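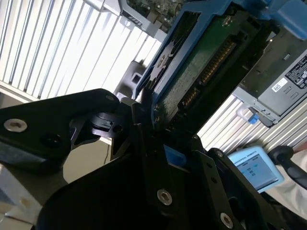 Page last changed: February 2, 2025

Fendulcombe Desktop Reuse Project
Second progress report to the Londoño Fund
Prepared by Joyce Kinyua, project coordinator

What this report covers

The first report went in last October and dealt mostly with the lease, the benches and the insurance. Work on the computers had barely started. This one deals with the desktops themselves: what came in, how they are being taken apart, what is being kept and where the grant has gone so far.

The grant pays for bench time, replacement parts and the secure handling of hard drives. It does not pay for rent or for delivery to the receiving groups, which are covered under our agreement with Planley.

Intake

We have received 976 desktops from the Planley office closures. All of them are now on the intake sheet with a model, a serial number and a note on the outside condition. The last pallets were held back at the Planley end over a question about who had signed for them. That was settled in January and the pallets came to us complete.

Most of what came in is Dell towers in a few case sizes, which helps. The layout varies from one model to the next, but a person who has opened a few of them can find the drive, the power supply and the memory in the rest without a manual. The mixed lot from the old print room is slower. We have put those machines at the back and will leave them until the towers are done.

A fair number came in without processors. Planley's own technicians had pulled them as spares before the closures, and this was not on the transfer list. It affects the budget and is covered further down.

Drives

Every hard drive comes out before anything else is decided about the machine. This was a condition of the grant and also of the Planley agreement. In many of the towers the drive sits in a blue plastic caddy. The drive and caddy are lifted out together, and the drive is logged against the machine it came from. The caddy stays with the machine if the machine is being kept, and goes in the caddy bin if it is being stripped.

We lost time early on by separating drives from caddies at the bench. Caddies from different case sizes look much alike and do not all fit each other's cages. Since the change in December they stay together until the drive has been wiped or rejected, and we have not had to hunt for a matching one since.

Wiping is done on the Dadum station in the side room. Drives that fail the wipe are locked up and go out for shredding, with a certificate for each batch. The first two certificates were sent to you with the January claim.
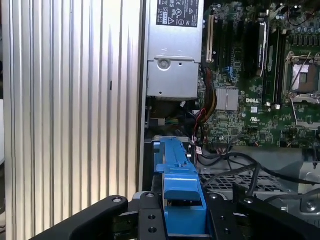
Can a desktop that arrived without a processor still be put back into use?

It can, provided the socket is undamaged and a matching processor is available. We check the socket contacts first, then try the board with a known good processor and memory before ordering anything. If the board doesn't start, the machine is stripped for its power supply, cables and drive hardware.

Bench checks

The order of work at the bench has changed since the first report. It now goes:

Side panel off, case laid on its side
Drive and caddy out and logged
Dust blown out of the heatsink and the power supply vents
Expansion cards checked for seating, or pulled if not wanted
Memory and processor socket checked
Power supply tested
Board started with bench parts
Decision marked on the case label

The decision label is either Keep, Strip or Hold. Hold was meant for machines waiting on a single part and was being used for anything people were unsure of. In January I went through the Hold shelf with the bench lead and cleared most of it. A machine now needs a part number written on the label to stay there.

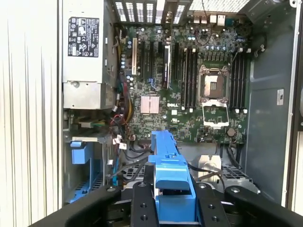 Add-in cards have been the other open matter. Some of the office machines had graphics cards fitted for second screens, and the receiving groups have no great use for them. We have decided to leave a card in where it works and the machine has no other video output, and to remove it otherwise. Removed cards are bagged and shelved by connector type. They are not being counted as part of the grant's output.

Power supplies have held up well. The ones that failed the test were mostly noisy fans, and we do not open the units to replace a fan. They are swapped for a good one from a stripped machine. None have been bought new and I don't expect to need any.

Staff and hours

There are 9 people trained on the bench and 7 on the current roster. The other two finished at Christmas and have asked to come back in the spring. The Thursday evening session was dropped for lack of heating in the unit and the hours were moved to Saturday mornings. The landlord has been told about the heating twice.

Training now includes handling the processor sockets. Two boards were lost in November to bent contacts, both from a sleeve or cloth catching in the open socket. Sockets are covered whenever the machine is off the bench. We have had no losses of this kind since the covers came in.

Spending

Spending is on budget for bench time and under budget for drive handling. Parts are the problem. The original parts line assumed complete machines, and the missing processors mean it will run short before the towers are finished. I am asking to move $2,000 from drive handling to parts. No new money is needed. The Planley liaison is also looking for the pulled processors, which are thought to be in a storeroom, but I have not planned on getting them.

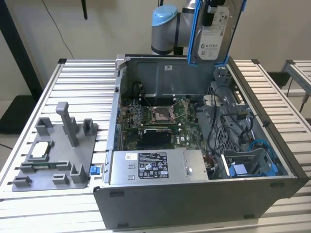

If the transfer is approved by the end of the month, processors can be ordered in one lot and the bench can keep going in the same order of work. If it is not, we will finish the machines that have everything and strip more of the rest than we would like.

Next period

Finish the towers on the main racks
Start on the print room lot
Send the third batch of drives for shredding
Agree a handover date with the first two receiving groups
Get the heating fixed

The intake sheet, the drive log and the parts ledger are in the shared folder. The parts ledger is complete to the end of January except for one Dadum invoice, which was sent to the old address and is being reissued.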